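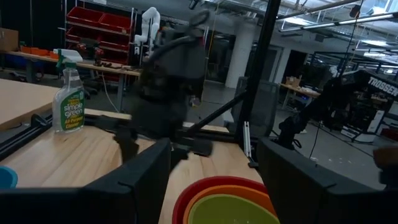 Seit ich die Robotik-AG an unserer Schule mitbetreue, werde ich beim Elternabend gern gefragt, wann die Kinder denn endlich etwas Richtiges bauen, und ich verstehe die Frage ja, wirklich! Wer Pokale vom Pasmont-Wettbewerb kennt, der wundert sich eben über ineinandergestapelte Plastikschüsseln, rot, orange und gelbgrün, auf einem hellen Holztisch. Ich finde trotzdem, dass genau solche Aufgaben in den Unterricht gehören.

Meine Kollegin Valquíria Xavier hat im Dezember mit 17 Jugendlichen angefangen (inzwischen sind es 20), und was die über Geduld, über Ränder und Abstände und auch übereinander gelernt haben, das lernt man mit keinem fertigen Bausatz. Marcelino Rangel aus der siebten Klasse hat einen ganzen Nachmittag lang über eine einzige Greifbewegung gestritten, herrlich war das. Gebt ihnen also bitte die Zeit dafür, liebe Eltern, und fragt zu Hause ruhig einmal nach den Schüsseln.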